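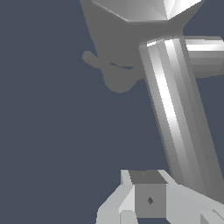 Figure 4.1. Computer-rendered robot arm parts in grays against a blue-gray background.

Last updated Jun 24, 2021
3 comments | 4 shares

Chapter 4
Moisturizers and the Skin Barrier

The outermost layer of the skin is called the stratum corneum. It is made of flat, dead cells packed closely together, with a mixture of fats filling the gaps between them. This layer slows the loss of water from the deeper skin and keeps out many things that would irritate it. When it is in good order, skin feels smooth and bends easily. When it is damaged, skin feels tight, flakes, and may sting when a product is applied.

This chapter covers the products used to support that layer. Cleansers were covered in Chapter 3, and you should be comfortable with the terms used there before going on.

Key terms: barrier, emollient, humectant, occlusive, emulsion, patch test

4.1 What a moisturizer does

Clients often say that a cream "puts water back" into the skin. That is partly true. A lotion does contain water, but much of it evaporates soon after it is spread. The lasting effect comes from the other ingredients, which are usually placed in the following groups.

Humectants attract water and hold it in the upper skin. Glycerin is the most common. Used alone in very dry air, a humectant may leave the skin feeling sticky or tight.

Emollients fill the small spaces between loose cells, so the surface feels softer. Many plant oils and fatty alcohols belong in this group.

Occlusives form a film that slows evaporation. Petrolatum is the standard one. It works well but feels greasy, and many clients will not wear it on the face during the day.

Most products combine all of these. A light gel has more humectant and little oil. A night cream has more of the other two.

Case 4-A

Kulsoom Siddiqui is a student at the Susetti training salon. Her client, Tín Bùi, washes his face with bar soap and has flaking skin beside the nose. He has been using Clindia gel each morning and wants something stronger. Kulsoom checks the label and finds glycerin near the top of the list and no oils. She suggests a gentler cleanser first, then a plain cream applied while the skin is still damp. She books him again for July and writes both changes on his card.

Before you read on, decide which of the changes you would make first, and what you would ask the client at the second visit.

4.2 Reading the label

In the United States, cosmetic ingredients are generally listed in descending order of amount. Ingredients present at one percent or less may follow in any order. Water is usually first in a lotion. Words on the front of the jar, such as "rich" or "deep," have no fixed meaning, so start with the list on the back.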